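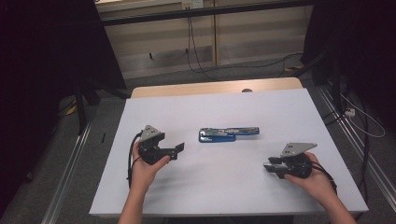
¿Por qué se pega el papel cuando lo grapas?
En realidad no se pega. Un alambre finito atraviesa las hojas y luego se dobla por detrás, como si las abrazara. Sin pegamento, sin nudos, solo metal doblado.

Vale, vamos por partes, que esto tiene más miga de lo que parece.

QUÉ ES UNA GRAPA

Un trocito de alambre con forma de puente. Dos patas y un techo. Las puntas de las patas están afiladas, poco, pero lo suficiente para pasar por el papel. Si tocas una con cuidado lo notas. (Con cuidado, he dicho.)

Vienen en tiras, unas al lado de otras, unidas con una capa muy fina de pegamento. Por eso parecen una barra. Si aprietas la barra con los dedos se parte en cachitos. Ese es el único pegamento de toda la historia y no toca tus hojas para nada.

DENTRO DE LA GRAPADORA

Hay un carril largo donde va la tira. Hay un muelle que empuja la tira hacia delante, siempre hacia delante, para que la primera grapa esté lista en la salida. Y arriba hay una lámina de metal, estrecha, que baja cuando tú aprietas.

Esa lámina golpea solo a la primera grapa. La separa de sus compañeras y la manda para abajo. Las patas atraviesan el papel, llegan al otro lado y se encuentran con la base.

LA BASE, LA PARTE LISTA

Mira la base de una grapadora cualquiera. Abajo, delante del todo, hay una plaquita con dos surcos curvados. Se llama yunque. Sí, como el de los herreros, pero en miniatura.

Las patas bajan rectas, chocan con los surcos y no les queda otra que seguir la curva. Se doblan hacia dentro. Ya está, papel atrapado.

En muchas grapadoras la plaquita gira. Si le das la vuelta, las patas se doblan hacia fuera. Queda menos fuerte pero se quita mas fácil, tirando. Sirve para cosas que vas a separar luego.

¿Y POR QUÉ HACE FALTA TAN POCA FUERZA?

Porque una grapadora es una palanca. Tiene el eje atrás del todo y tú aprietas lejos de ese eje. Cuanto más lejos, menos esfuerzo. Prueba a apretar cerca del eje y verás qué cansado. Lo mismo pasa con las puertas: empuja una al lado de las bisagras, a ver.

Y además toda tu fuerza va a parar a dos puntas pequeñísimas. Fuerza grande en un sitio pequeño, eso es mucha presión. Es lo que hace una chincheta, o un cuchillo.

CUÁNTAS HOJAS CABEN

Depende de lo largas que sean las patas. Patas cortas, pocas hojas. En la biblioteca de Kindangate tienen una grande, de brazo largo, que puede con 40 hojas de golpe. Con 41 ya protesta, las patas casi no asoman por detrás y no hay nada que doblar.

En el taller de Etell hicimos un cuaderno con 13 hojas dobladas por la mitad y dos grapas en el lomo. Un martes por la tarde, con bastante lío. Quedó torcido pero aguanta. Ojo, que para el lomo hace falta una grapadora larga, las normales no llegan al centro.

CUANDO SE ATASCA

Pasa mucho. Una grapa sale ladeada, se queda en la puerta y la siguiente no puede pasar. No metas el dedo! Pide ayuda a un mayor, abrid el carril por arriba, sacad la tira y luego la grapa doblada con unas pinzas. A veces es solo que las grapas son de otra medida.

PALABRAS NUEVAS

Yunque: la placa con surcos de la base.
Muelle: el alambre enrollado que empuja.
Palanca: barra que gira sobre un punto y te ahorra esfuerzo.
Quitagrapas: esa cosa con dientes que parece una serpiente.

PARA PROBAR EN CASA

Grapa dos hojas con el yunque normal y otras dos con el yunque girado. Tira de las dos. Cuál se suelta antes? Apúntalo. Luego prueba con cartulina, que es más gruesa, y mira como quedan las patas por detras.

El próximo tema es el clip, que sujeta sin hacer agujeros.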